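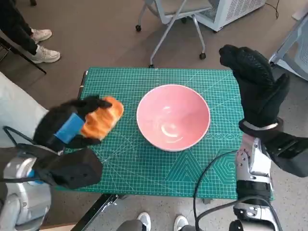
Roland Nuttall told him that a letter with no stamp is still a letter, and that he should open it before the soup got cold, because bad news goes down better with something warm in the stomach.

Sepehr did not open it. He put it behind the clock and sat down to eat. The soup was lentil, too thick, and he had forgotten the lemon again. Roland ate with his coat on. He had rented the upper room in this house for 10 years and he still took every meal like a man who has a train to catch.

"It is from the ferry company," Roland said. "I saw the name. Drasport."

"I know who it is from."

"Then you know what it says."

"If I knew what it says, I would not need to open it, and if I do not know, I can eat."

Roland thought about this and took more bread.

The house stood at the end of the harbor road, where the road gave up and became stones. In summer people walked there to take photographs of the water. In winter there were only the two men and the dog of the Chrysikopoulos family, which came every morning to look if the gate was open, and went home again with the same face whether it was open or closed.

Sepehr had worked on the ferry for most of his life. First he threw the ropes, later he sold the tickets, and at the end he made the announcements, because the captain said his voice was calm. He spoke them in three languages. In none of them did he feel completely at home, but passengers on a ferry do not want a man to feel at home, they want to know where the toilets are. He had a way of saying "we will arrive shortly" that made old women put on their gloves.

When the company changed its owner, they recorded the announcements with somebody else. It was a young woman from the capital. She had a nice voice too. Sepehr heard her once, when he traveled as a passenger to see the eye doctor on the other side. She said the name of the island wrong, with the weight on the first part. He looked around to see who had noticed. A boy was eating chips. A man slept with his mouth open. The sea was gray and flat, and the ferry arrived shortly, exactly as she promised.

He wrote them a letter about it. He wrote it four times, in fact, because the first was too angry, the second was too long, and in the third he used a word that he looked up afterwards, and it meant a type of fish. The fourth he sent on 17 February 2021. He remembered the date because he had put it in the corner with great care, as he was taught in school, and then had to stand in the post office behind a woman who was sending 200 wedding invitations, each with its own stamp, and each stamp had to be straight.

Now it was April, and the answer was behind the clock.

"You could ask for money," Roland said. "For the years."

"I did not write about money."

"What did you write about?"

"The name of the island."

Roland put down his spoon. He had been a surveyor before he stopped, and he respected names, because he had once spent a whole autumn finding out that two hills with different names were the same hill. He had walked up it from both sides. In one notebook it was 1,169 feet high and in the other it had no height at all, only the remark that the goats were unfriendly.

"The weight is on the last part," Roland said.

"Of course it is on the last part."

"You wrote them only this? Four times?"

"One time I also mentioned the coffee."

They finished the soup. Roland washed the dishes, since Sepehr had cooked, and Sepehr dried them and put them in the wrong places, because his mind was with the clock. Outside the wind was turning. There was a shutter at the Chrysikopoulos house that always knocked when the wind came from the north, and they both waited for it, and it knocked.

"My mother could not read," Sepehr said. "When a letter came, she carried it in her apron until my uncle visited. It could be two weeks. She cooked with it, she fed the chickens with it. By the time he read it to her, the letter already smelled of our house. She said this made it easier to listen."

"What did the letters say?"

"Mostly they asked why she did not answer the previous one."

Roland laughed, and then he took off his coat, which he almost never did before he went upstairs. Underneath he had a brown sweater with a hole at the elbow. He hung the coat on the back of the chair and sat down again, this time like somebody who stays.

"Read it to me," he said. "I am your uncle."

"It should be the opposite. You should read it to me."

"I don't have my glasses."

"They are on your head."

So Roland took down the letter. He opened it with the small knife, slowly and along the top, the way he opened everything, even a packet of salt. There was one page inside. He read it first with his eyes only, and Sepehr watched his face and learned nothing from it. Then he cleared his throat.

"Dear Mr. Kiani. Thank you for your letter, which was passed to several offices before it reached this one. We regret the error in the recorded announcement. The recording was made by a company on the mainland and we did not check it. Unfortunately it can't be changed before the summer timetable."

He stopped there.

"Is this all?" Sepehr asked.

"No. There is more. I am resting."

"You are resting from five sentences?"

"They are official sentences." He turned the page a little toward the lamp. "We would like to ask if you could help us. Some of our staff remember your voice. We need the name of the island only, spoken two or three times, and our technician can put it in the place of the wrong one. You may do it by telephone. We can't offer a payment for this, but we can offer a free crossing, with coffee."

The shutter knocked again. Sepehr took the letter and read it himself, moving his lips. He read the part about the coffee twice. Then he folded it and put it back behind the clock, but on the other side, where he kept the bills that were paid.

"Only one word," he said.

"It is a good word," said Roland.

"In the middle of her sentence. She will talk, and then for one second it is me, and then she talks again. People will think that something is broken."

"The boy with the chips will not notice."

"No," Sepehr said. "He will not."

He went to the window. The evening boat was coming around the point with its lights on, 8 of them along the side, and one at the front that had been yellow since they repaired it. From here you could not hear anything from the boat, only the engine. He knew to the second when the announcement would start. He stood with his hand on the glass and his back to the room, and when the boat passed the end of the breakwater he said the name of the island, not loudly, with the weight on the last part.

"Again," said Roland from the table. "Slower. You are on the telephone."

He said it again.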